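Zwischenbericht an die Förderstelle
Projekt: Die Hafenwache von Fallavport, Quellen und Legende
Berichtszeitraum: bis Ende Mai

1. Stand der Arbeiten

Die Sichtung des Kirchenarchivs ist abgeschlossen, die des Hafenamts nicht. Von den 200 Aktenstücken, die im Antrag genannt sind, haben wir 170 gelesen und im Verzeichnis erfasst. Die übrigen liegen im Außenmagazin und wurden uns trotz Bestellung noch nicht vorgelegt. Ich rechne nicht damit, dass darin etwas steht, was das Bild grundsätzlich ändert, möchte mich aber vor der Lektüre nicht festlegen.

Im Antrag hatten wir angekündigt, den Aufstand der Hafenwache »lückenlos zu rekonstruieren«. Diese Formulierung war zu groß. Belegt sind zwei Verhöre, eine Lohnliste und ein Beschwerdebrief der Witwe des Wachtmeisters. Alles Weitere, also die nächtliche Fahrt durch den Nebel, die verbrannte Fahne und die Rede auf der Mole, findet sich erst in der Festschrift des Ruderclubs, zwei Generationen später. Die Stadt erzählt diese Fassung auf ihren Tafeln bis heute ohne jeden Vorbehalt.

2. Archivaufenthalt

Der Aufenthalt dauerte zwei Wochen und damit so lange wie bewilligt. Die Übernachtungen liegen im Rahmen des Ansatzes, die Kopierkosten darüber. Der Lesesaal öffnet am Donnerstag erst um 13 Uhr, was im Zeitplan nicht berücksichtigt war.

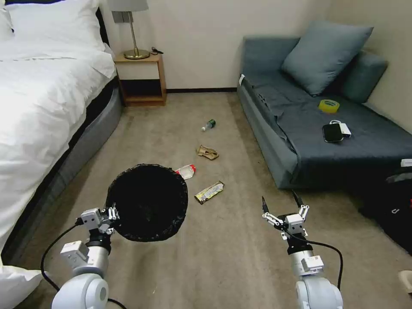
Unterkunft: Bett und Nachttisch mit Lampe.

3. Zur Handschrift Dai

Die sogenannte Handschrift Dai gilt in der älteren Literatur als Augenzeugenbericht. Daran habe ich erhebliche Zweifel. Der Schreiber nennt das Zollhaus an seinem späteren Standort und verwechselt durchgehend Ebbe und Flut, was bei einem Mann, der angeblich jahrelang Wache stand, schwer zu erklären ist. Wahrscheinlicher ist eine Abschrift mit großzügigen Zutaten. Ein Papiergutachten wäre wünschenswert, ist aber im laufenden Budget nicht vorgesehen.

Auch das Schiff Ustirix, mit dem die Meuterer geflohen sein sollen, lässt sich in den Hafenbüchern bisher nicht nachweisen. Es gibt einen Eintrag mit ähnlicher Schreibweise, der allerdings einen Getreidekahn betrifft. Wer damit vierzehn Bewaffnete über offene See bringen wollte, hätte Mut gebraucht.
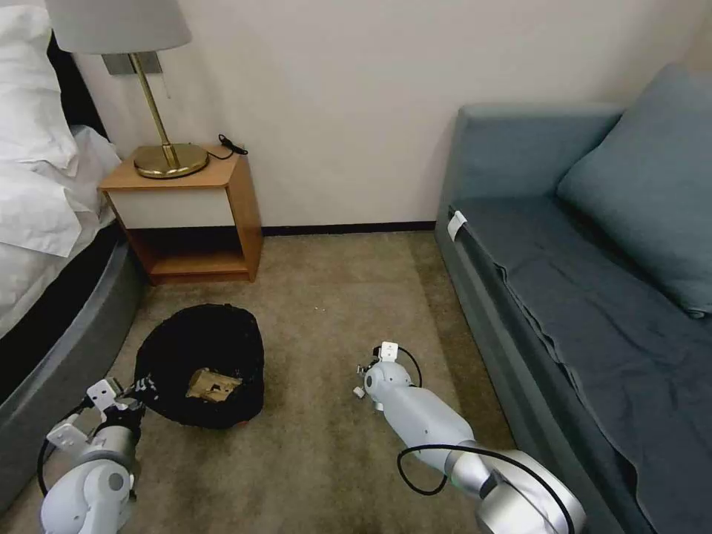
Zimmer mit Teppichboden, Nachttisch neben dem Bett.

4. Datenbank

Die Erfassung erfolgt wie vereinbart in Lorex. Das Programm verlangt für jede Person ein Geburtsjahr und trägt bei fehlender Angabe selbständig eine Schätzung ein. Wir haben das erst nach mehreren Wochen bemerkt und die betroffenen Datensätze von Hand bereinigt. Ob sich die Anschaffung gelohnt hat, kann ich derzeit nicht bestätigen. Eine einfache Tabelle hätte für den bisherigen Umfang gereicht.

5. Abweichungen und nächste Schritte

Die geplante Wanderausstellung möchte ich zurückstellen, bis die Frage der Handschrift geklärt ist. Das Stadtmarketing drängt auf einen Termin und hat bereits einen Titel vorgeschlagen, in dem das Wort »Helden« vorkommt. Dem haben wir nicht zugestimmt.

Bis zum Schlussbericht sind vorgesehen: Lektüre der ausstehenden Akten, Edition der beiden Verhöre mit Kommentar und ein Aufsatz zur Entstehung der Festschrift. Für die Kopierkosten bitten wir um Umwidmung aus dem Posten Ausstellungsbau. Eine aktualisierte Kostenübersicht wird gesondert eingereicht.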